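Mondora Dental Clinic moves in this March

Work on the former Skornero furniture store on Jaber Street is in its last stage. The ground floor has been divided into 5 treatment rooms, a reception area and a small staff kitchen, with a plant room at the rear for the compressors.

Mondora, which runs the clinic, asked for level access throughout. The old entrance had 3 steps, and these have been replaced by a sloped walkway that starts at the parking lot. The storefront windows were kept. New partitions stop short of them so that daylight still reaches the corridor.

Upstairs, 172 square feet of storage has become a records room. The roof was re-covered in the fall and the insulation brought up to current code. Dental equipment will be supplied and fitted by Itadent once the floors are finished. 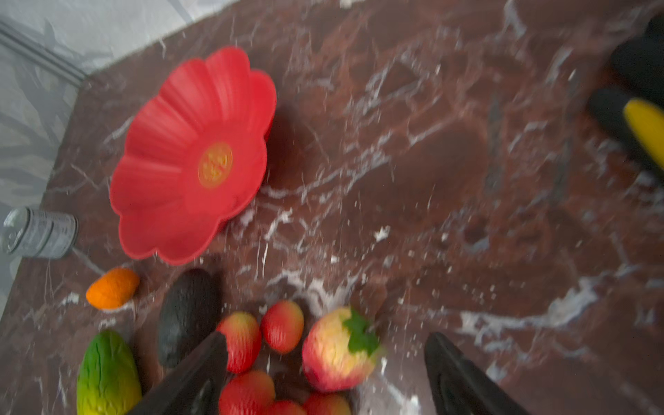

Finishes were the last item to be settled. Architect Munther Nassar kept the treatment rooms plain, with white walls and gray sheet flooring, and left the stronger colors for the public side of the building. Dark reddish-brown marble with white and pale gray veins, like the countertop under the red flower bowl, was his starting point for the reception desk. The desk goes in after the painters leave.

Neighbors can walk through the building on Saturday, January 19, 2019, from 10 a.m. to noon. Please use the side door.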